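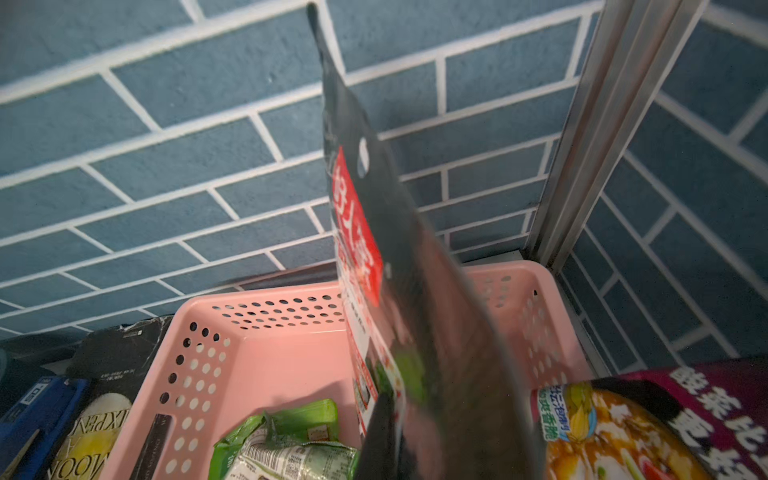 Un sachet de grignotage sombre et brillant, avec son étiquette rouge, et le panier rose.

La ligne de Mamulska n'a jamais figuré sur les grandes cartes du réseau. Je m'y intéresse depuis que j'ai trouvé, dans un lot de vieux papiers, un horaire plié en quatre qui donnait les passages du petit train entre le port et le dépôt de Wandach. Quatre départs par jour, le premier à 5 h 30, et un seul retour tardif en été.

Le port existait avant la voie. On y chargeait du grain et du bois sur des barges à fond plat, et les charrettes descendaient de Wandach par un chemin que les pluies coupaient une partie de l'hiver. La société Pryor a obtenu la concession pour poser des rails à voie étroite le long de ce chemin. Elle a commencé par le bas, côté quais, ce qui explique que les premiers hangars soient si bien alignés sur la voie alors que ceux du haut partent un peu dans tous les sens.

Le matériel était modeste : 3 locomotives, dont une presque toujours en réparation, et des wagons plats auxquels on ajoutait des bancs les jours de marché. Le registre du dépôt, que j'ai pu consulter en mars, note 566 voyageurs pour une seule journée de foire. Je ne sais pas comment on les a transportés. Le registre ne le dit pas non plus, il passe directement à une commande de traverses.

L'arrêt de Fanda est celui que je connais le mieux. Il desservait une scierie et quelques maisons, avec un quai court et un abri en planches. La scierie a fermé, l'abri a servi de remise à outils, puis le quai a été recouvert quand la route a été élargie. Il en reste une bordure de pierre sur 30 mètres, visible en hiver quand les ronces sont basses.

Les camions ont pris le grain d'abord, le bois ensuite. Le service voyageurs a tenu un peu plus longtemps — les gens de Fanda n'avaient pas d'autre moyen de descendre au port — puis un autocar l'a remplacé. Les rails du haut ont été vendus. Ceux des quais sont restés dans les pavés, et on roule encore dessus à vélo en faisant attention.

Il me manque toujours le plan du triangle de Wandach, où l'on retournait les machines. J'ai écrit aux archives en avril et j'attends la réponse. Si quelqu'un a une copie, même mauvaise, les commentaires sont ouverts.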